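Skistero verspricht staubfreie Tische – mit Plüsch

Kirnby. Ein grauer, zotteliger Staubwischer soll nach dem Willen der Firma Skistero den feuchten Lappen ersetzen. 4000 Stück will der Hersteller noch im Dezember ausliefern, 2520 davon an Büros in Setby. Einen unabhängigen Test legte er bei der Vorstellung am 2. Dezember nicht vor.
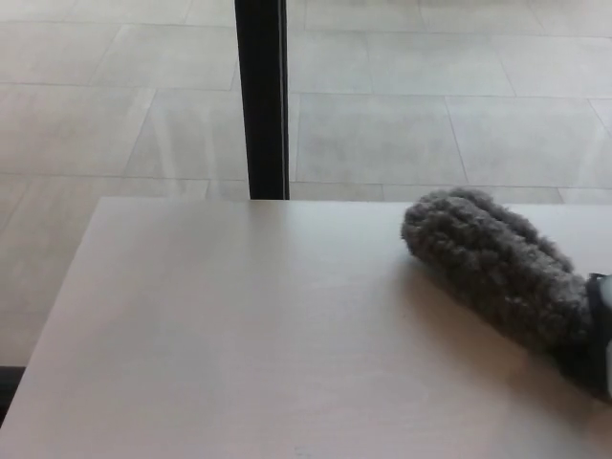

Auf glatten, hellen Tischplatten nehme der Flor jeden Krümel auf, heißt es im Prospekt. Was mit Kaffeerändern geschieht, steht dort nicht. Keerthana Chowdary vom Reinigungsbetrieb Değirmenci hat 4 Muster bekommen und bleibt zurückhaltend: »Staub ja. Klebriges – das möchte ich erst sehen.« Auch die Angabe, der Bezug halte 1000 Wäschen aus, konnte Skistero auf Nachfrage nicht belegen. Ein Prüfbericht soll folgen, einen Termin nannte die Firma nicht.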